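Gripper trials: Okitz and Borura compared

The bench team has finished its first round with the Okitz and Borura two-finger grippers. Both ran on the same arm and the same Clitunero controller, 141 picks each in April. The Okitz closed faster and held light boxes without denting them. The Borura was better on round items, but it needed its force limit set again after every restart - a nuisance we have reported to the supplier.

Cable routing is the next thing to settle. We have tried two layouts, and for now the cables go up along the top of the arm, with one black cable curling back from the bracket on the side of the wrist. The item on the mat is the pink gift box with the ribbon bow, and the bow is a hard case for any gripper that comes straight down. A longer run of up to 3000 cycles starts next month. Members who want to suggest test objects should leave them on the shelf by bench 54, labeled with their weight.
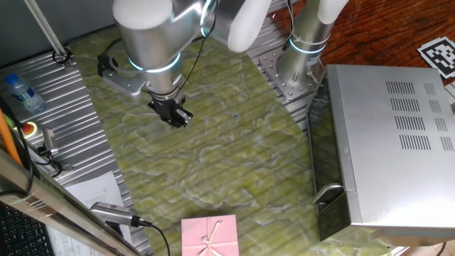
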